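Section 3. Setting Up the Figure and the Lighted Base

This section covers the Ornance Courier figure and the Lumero display base supplied with it. Read the section through once before opening the inner tray. The edition is limited to 2,000 figures, and replacement outer cartons are not available.

3.1 Before You Begin

Choose a level surface away from direct sunlight, radiators and air vents. Lay down a clean, soft cloth large enough to hold the figure on its back. Wash and dry your hands. Remove rings and watches, as the painted surfaces of the coat and boots are easily scratched.

Keep all packing material, including the foam collar and the tissue around the head. Both are required if the figure is to be shipped for service.

CAUTION: Small parts. The satchel buckle, the spare hands and the peg caps present a choking hazard. The set is intended for adult collectors and must be kept away from children and pets.

3.2 Removing the Figure from the Tray

1. Open the carton from the side marked with the Ornance seal. Do not open the opposite side, where the certificate sleeve is glued to the inner wall.

2. Slide the tray out horizontally. Do not tip the carton to let the tray drop.

3. Lift the clear cover by its two short ends.
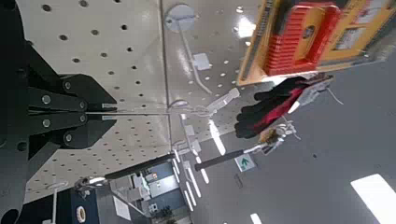

4. Unfasten the ties at the waist and ankles. Untwist each tie fully; do not cut it while it is against the figure.

5. Place one hand under the shoulders and one under the hips, and lift the figure straight up. Never lift by the head, the satchel strap or the coat.

6. Set the figure on the cloth and leave it until it reaches room temperature. Vinyl that has been stored in the cold is stiff, and the joints should not be moved in that state.

Note: A faint smell on opening is normal and fades with airing. Do not use perfume, fabric spray or any scented product near the figure.

3.3 Moving the Joints for the First Time

The figure has 18 joints. Each was set at the factory with a firm fit and should be eased gradually.

1. Begin with the shoulders. Hold the upper body still and turn the arm slowly through a small arc, forward and back, until the movement is even.

2. Repeat with the elbows, hips, knees and ankles, in that order.

3. Move the neck last. Support the chin with a fingertip. The neck turns left and right but tilts only slightly.

4. If a joint does not move under light pressure, stop. Warm the joint with a hair dryer on its lowest setting, held at arm's length, and try again. Do not apply oil.

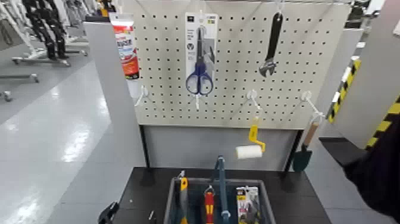 One owner wrote to us that the left knee felt locked on first use and came free only after a second round of gentle warming, with no mark left on the paint. Service staff agree with this approach. A second warming is permitted provided the joint has cooled completely in between. If the joint is still fixed after a second attempt, contact the service desk (see Section 7) before going further.

3.4 Changing the Hands

Three pairs of hands are supplied: relaxed, gripping and pointing. The relaxed pair is fitted at the factory.

1. Hold the forearm, not the elbow, and pull the hand straight out. Do not twist.

2. Check that the wrist peg has remained in the forearm. If it has come away with the hand, remove it and reseat it in the forearm.

3. Align the flat side of the peg with the flat side of the opening in the new hand, and press until it clicks.

4. Return the hands not in use to the numbered slots in the tray.

The lantern is to be held only by the gripping hand. The other hands were not shaped for it, and the thumb may be strained.

3.5 Assembling the Base

The base was made for this set by Lumero. Its upper plate was designed by the Ekström studio and carries the studio mark on the underside. Check for the mark before assembly; a plate without it should be reported to the service desk.

1. Turn the lower housing upside down and open the battery door. Insert the batteries as shown inside the door, or connect the supplied cable to the socket at the rear. 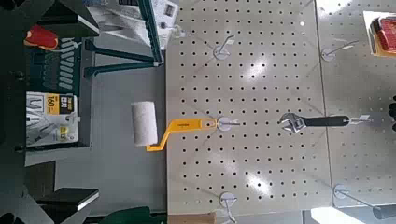 2. Turn the housing upright and place the upper plate on it so that the notch faces the rear. Press down evenly at all corners.

3. Screw the support rod into the plate by hand. Do not use pliers or any other tool, which will damage the thread.

4. Fit the padded clip to the rod at the height of the figure's waist.

5. Lower the figure so that the openings in the boots meet the pegs on the plate, then close the clip beneath the coat.

6. Press the switch once for full light and a second time for half light. The light has a color temperature of 4,000 K and cannot be adjusted. A third press turns the light off.

CAUTION: Do not load the plate with more than 600 grams. Accessories from other Ornance sets may exceed this limit when placed beside the figure.

CAUTION: Do not leave the light on in a closed cabinet without ventilation. Heat may soften the boots at the points where they rest on the pegs.

3.6 Registering the Certificate

1. Remove the certificate from its sleeve and confirm that its number matches the number beneath the left boot.

2. Complete the lower half and send it to the Ornance office in Vunevville, or enter the number on the registration page.

3. Keep the upper half with the figure. It is required for any transfer of ownership.

Certificates received by the end of April are entered in that year's edition record. Later certificates are entered in the next. 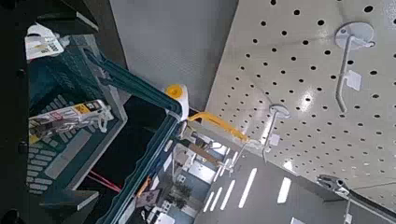 3.7 Routine Care

Dust the figure with a soft, dry brush, working from the head down. Do not use water, alcohol or window cleaner on the painted surfaces. The upper plate may be wiped with a slightly damp cloth after the power has been disconnected.

Rotate the figure's position on the shelf from time to time so that any fading from room light is even. Remove the batteries if the base will not be used for an extended period.

For long-term storage, return the joints to the straight position, refit the relaxed hands and replace the foam collar before closing the tray. Storage conditions are listed in Section 6.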